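시르케로, 조립식 가구 포장·보관 서비스 '피카' 정식 개시
기둥, 패널, 완충재를 나눠 싸고 다시 쓰는 방식… 9개 지역에서 접수

배포일: 2022년 12월 2일
배포: 시르케로(Cirkero) 홍보 담당
즉시 보도 가능

가구 포장·보관 전문업체 시르케로가 조립식 가구를 분해한 상태로 포장해 보관하고, 다시 쓸 장소로 보내 주는 서비스 '피카(Pika)'를 정식으로 시작한다. 대상은 사무실, 매장, 전시 공간, 학교에서 쓰는 조립식 선반과 칸막이, 진열대, 작업대이며 가정에서 쓰는 조립식 가구도 같은 조건으로 맡길 수 있다.

시르케로는 올해 6월부터 벰함(Vemham) 보관동에서 피카를 시범 운영해 왔다. 시범 기간에 접수해 포장한 물품은 705점이다. 선반이 가장 많았고 칸막이와 진열대가 그 뒤를 이었다. 시범 운영에 참여한 고객의 물품은 별도 신청 없이 정식 서비스 조건으로 전환된다.

서비스 내용

피카는 분해, 포장, 보관의 3단계로 진행된다. 고객은 세 단계를 모두 맡길 수도 있고 필요한 단계만 고를 수도 있다. 이미 분해해 둔 가구라면 포장부터 접수하고, 고객이 직접 포장한 물품은 상태 확인을 거쳐 보관만 맡긴다.

분해 단계에서는 작업자가 현장을 방문해 조립된 상태를 사진으로 남긴 뒤 기둥, 가로대, 패널, 받침, 연결 부속의 순서로 목록을 작성한다. 목록은 고객과 함께 확인하고 한 부는 현장에서 바로 건넨다. 흠집이나 휨, 색 바램이 있으면 목록의 비고란에 적는다. 나사와 볼트는 가구별로 봉투에 담아 해당 가구의 받침 부재와 같은 상자에 넣는다.

포장 단계는 벰함 보관동의 포장실에서 이루어진다. 긴 부재는 양 끝과 연결부를 먼저 감싸고 가운데를 나중에 싼다. 패널은 면끼리 맞닿지 않도록 사이에 얇은 완충지를 넣어 세워 둔다. 유리나 투명판이 들어간 부재는 따로 분류해 단독으로 포장하며 다른 부재와 겹쳐 쌓지 않는다.

보관 단계에서는 포장한 물품을 고객별 구획에 둔다. 고객은 보관 중인 물품의 목록을 언제든 요청할 수 있고, 전체가 아닌 일부만 출고할 수도 있다. 일부 출고를 하면 남은 물품의 목록을 다시 작성해 보낸다.

부재를 구분하는 꼬리표 9종

시르케로는 정식 개시에 맞춰 꼬리표 체계를 새로 정했다. 꼬리표는 모두 9종이다. 기둥, 가로대, 패널, 선반판, 문, 받침, 연결 부속, 투명 부재, 재사용 완충재에 각각 다른 색을 쓴다. 시범 운영 초기에는 상자 겉면에만 표시를 했으나, 상자를 연 뒤 어느 부재가 어느 가구의 것인지 다시 대조해야 하는 경우가 잦았다. 지금은 상자와 부재 양쪽에 꼬리표를 단다.

꼬리표에는 고객 번호, 가구 이름, 부재의 위치, 포장한 날을 적는다. 부재의 위치는 "왼쪽 뒤", "위에서 둘째"처럼 조립할 사람이 바로 알아볼 수 있는 말로 쓴다. 제조사가 붙인 부품 번호가 남아 있으면 함께 옮겨 적되, 번호만 적는 일은 없도록 했다.

접착식 꼬리표는 쓰지 않는다. 끈으로 묶거나 완충지 바깥에 끼우는 방식이며, 구멍이나 홈이 없는 매끈한 기둥에는 종이띠를 한 바퀴 둘러 고정한다. 종이띠는 조립을 마친 뒤 가위 없이 풀 수 있다.

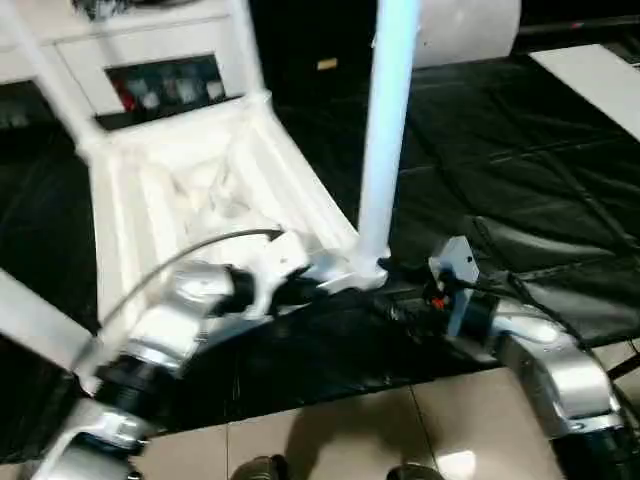 흰색 부재와 흰색 완충재가 한곳에 모이는 경우에 대해서는 별도의 작업 기준을 마련했다. 시범 운영에서 접수한 가구 가운데는 기둥부터 패널까지 전부 흰색인 제품이 적지 않았고, 완충재도 흰색이 많이 쓰인다. 똑바로 선 흰 기둥은 윤곽이 뚜렷해 찾기 쉽지만, 그 뒤로 기울어진 흰 틀 안에 구겨진 채 들어 있는 흰 충전재는 접힌 자리와 그늘이 눈에 먼저 들어온다. 작은 부재가 이런 틈에 함께 들어가면 손으로 만져 보기 전에는 알아채기 어렵다. 피카의 작업 기준에서는 흰색 가구를 다룰 때 충전재를 한 번 전부 꺼내 펴 보고, 부재가 없는 것을 확인한 다음 재사용 완충재 꼬리표를 단다. 흰색 연결 부속은 색이 있는 봉투에만 담는다.

포장을 총괄하는 테레사 토카시(Teresa Tokarz) 포장팀장은 "흰색 가구는 더러워지는 것을 걱정하는 고객이 많은데, 포장실에서 더 신경을 쓰는 쪽은 빠뜨리는 것"이라며 "6월에 받은 진열대 한 세트는 받침용 마개가 완충재 사이에 들어가 있어 상자를 다시 풀었다. 그 뒤로 완충재를 펴 보는 순서를 작업표 맨 앞으로 올렸다"고 말했다.

완충재 재사용

피카에서 쓰는 완충재는 종이, 천, 폼으로 나뉜다. 고객이 가구를 살 때 받은 원래 완충재를 가지고 있으면 그것을 우선 사용한다. 모양이 맞게 잘린 원래 완충재는 새것으로 바꾸기보다 그대로 쓰는 편이 부재를 잘 잡아 준다. 찢어지거나 눌려서 회복되지 않는 것은 고객에게 알린 뒤 교체한다.

회수한 완충재는 오염 여부를 살펴보고 종류와 크기별로 모은다. 기름이나 음식물이 묻은 것, 냄새가 나는 것, 가루가 떨어지는 것은 다시 쓰지 않는다. 구겨진 종이 완충재는 펴서 모서리를 채우는 용도로 쓰고, 폼은 원래 모양을 유지하는 것만 골라 긴 부재의 연결부에 댄다. 천 완충재는 세탁한 뒤 완전히 말려 보관한다.

재사용 완충재를 원하지 않는 고객은 접수할 때 새 완충재를 선택할 수 있다. 새 완충재를 선택하면 재료비가 추가되며 금액은 견적서에 따로 표시된다.

크비아트코프스키와의 협력

가구 운송은 크비아트코프스키(Kwiatkowski)가 맡는다. 크비아트코프스키는 시범 운영 때부터 벰함 보관동의 입고와 출고를 담당해 왔으며, 정식 서비스에서는 고객이 있는 곳에서 포장실까지의 구간과 보관동에서 새 장소까지의 구간을 모두 운송한다.

양사는 긴 부재의 상하차 방법을 함께 정했다. 기둥과 가로대는 눕혀서 싣고, 중간이 뜨지 않도록 받침을 댄다. 패널은 세워서 싣되 기대는 면에 천 완충재를 댄다. 차량에 실은 뒤에는 목록과 꼬리표를 대조하고, 하차 장소에서 같은 대조를 되풀이한다. 대조 결과는 출고 확인서에 기록되어 고객에게 전달된다.

운송 중 파손이 생기면 접수 창구는 시르케로로 일원화된다. 고객이 운송사에 따로 연락할 필요는 없다. 파손 신고는 하차 확인서에 서명한 뒤에도 할 수 있으며, 포장을 풀지 않은 상자는 개봉한 날을 기준으로 신고 기간을 계산한다. 자세한 기간과 보상 범위는 이용 약관에 실려 있다.

이용 대상과 접수 방법

정식 서비스는 9개 지역에서 접수한다. 접수 지역은 시르케로 누리집의 지역 안내에서 확인할 수 있고, 그 밖의 지역에 있는 고객은 물품을 벰함 보관동으로 직접 가져오면 이용할 수 있다. 직접 입고는 사전 예약제로 운영한다.

접수에 필요한 것은 가구의 사진, 대략적인 크기, 조립 설명서의 유무, 희망하는 보관 기간이다. 사진은 조립된 상태의 정면과 옆면이 있으면 된다. 이미 분해한 가구는 부재를 바닥에 펼쳐 놓고 찍은 사진을 보내면 된다. 설명서가 없는 가구도 접수하며, 이 경우 분해하면서 작성한 목록과 사진을 묶어 조립용 자료로 제공한다.

다음 물품은 접수하지 않는다. 벽이나 천장에 고정되어 있어 공사가 필요한 가구, 물에 젖었거나 곰팡이가 핀 가구, 전기 배선이 내장되어 분리할 수 없는 가구가 이에 해당한다. 조명이 달린 진열대는 조명을 뗄 수 있으면 접수하고, 뗀 조명은 투명 부재와 같은 방법으로 단독 포장한다. 서랍 안의 내용물은 접수 전에 모두 비워야 한다.

요금은 부재의 수와 길이, 보관 기간에 따라 정해진다. 견적은 무료이고, 현장 방문 후 금액이 달라지면 작업을 시작하기 전에 고객의 동의를 받는다. 보관료는 월 단위로 청구하며 중도 출고를 해도 위약금은 없다. 일부 출고를 한 달에는 남은 물품을 기준으로 다음 달 보관료를 다시 계산한다.

포장실 운영 변경

정식 개시와 함께 벰함 보관동의 포장실 배치도 바뀌었다. 시범 기간에는 입고된 물품을 한쪽 벽에 모아 두고 차례로 포장했다. 지금은 긴 부재를 다루는 자리와 패널을 다루는 자리를 나누고, 완충재를 펴고 접는 작업대를 그 사이에 두었다. 연결 부속을 담는 봉투는 작업대 옆 서랍으로 옮겼다.

포장을 마친 상자는 바로 보관 구획으로 보내지 않고 확인 선반에서 하루를 둔다. 다음 날 포장에 참여하지 않은 작업자가 목록과 꼬리표를 대조한 뒤 구획으로 옮긴다. 이 절차 때문에 입고에서 보관 완료까지 걸리는 시간이 시범 기간보다 하루 늘었다. 급하게 출고해야 하는 물품은 접수할 때 알려 주면 당일 대조로 처리한다.

고객의 포장실 참관도 가능하다. 참관은 자신의 물품을 포장하는 시간에 한하며, 다른 고객의 물품이 있는 보관 구획에는 들어갈 수 없다. 참관을 희망하면 접수 신청서의 해당 항목에 표시하면 된다.

마리안나 바란(Marianna Baran) 시르케로 대표는 "사무실을 줄이거나 매장을 잠시 닫는 고객들이 멀쩡한 선반을 버리는 일을 여러 번 봤다. 분해해 둘 곳이 없고, 분해하더라도 다시 맞출 자신이 없다는 이유였다"며 "피카는 그 두 가지를 맡는 서비스다. 값이 비싼 가구만 받는 것도 아니고, 오래된 가구라고 돌려보내지도 않는다"고 밝혔다.

바란 대표는 이어 "시범 기간에 고객에게서 가장 많이 받은 요청은 조립할 때 볼 수 있는 목록을 더 쉽게 써 달라는 것이었다"며 "꼬리표의 문구를 바꾸는 데 시간이 꽤 걸렸고, 아직 고칠 곳이 남아 있다. 문 부재의 위치 표기는 고객 의견을 더 받아 손볼 예정"이라고 덧붙였다.

가정 고객을 위한 안내서

시르케로는 집에서 직접 가구를 분해해 보관하려는 사람을 위한 안내서도 함께 공개한다. 안내서는 피카의 작업 기준을 가정에 맞게 줄인 것으로, 서비스를 이용하지 않는 사람도 누리집에서 내려받을 수 있다.

안내서에는 분해 전에 찍어 둘 사진의 종류, 나사를 나누어 담는 방법, 긴 기둥을 보관할 때의 받침 간격, 완충재를 버리기 전에 확인할 사항이 담겼다. 꼬리표 도안도 들어 있어 인쇄해서 잘라 쓰면 된다. 흑백으로 인쇄해도 구분할 수 있도록 색 이름을 글자로 함께 적었다.

토카시 팀장은 안내서에 대해 "집에서는 상자가 모자라 부재를 낱개로 세워 두는 경우가 많다. 세워 둘 때는 기둥을 묶어서 모서리에 두고, 패널은 너무 눕지 않게 기대면 된다"며 "설명서를 잃어버렸다면 다시 조립할 때 제일 아래 칸부터 찍은 사진을 보는 것이 도움이 된다"고 설명했다.

시르케로 소개

시르케로는 조립식 가구의 포장과 보관을 주로 하는 업체로, 벰함에 보관동과 포장실을 두고 있다. 사무용 가구의 이전 포장, 전시용 진열대의 단기 보관, 완충재 회수와 재사용을 함께 하고 있다.

문의

피카 이용 문의와 견적 신청은 시르케로 누리집의 접수란에서 받는다. 취재 문의와 포장실 방문 요청은 홍보 담당 앞으로 보내면 된다. 벰함 보관동 취재는 물품 대조 작업이 없는 시간에 맞춰 일정을 잡으며, 고객 번호가 적힌 꼬리표는 촬영할 수 없다.

(끝)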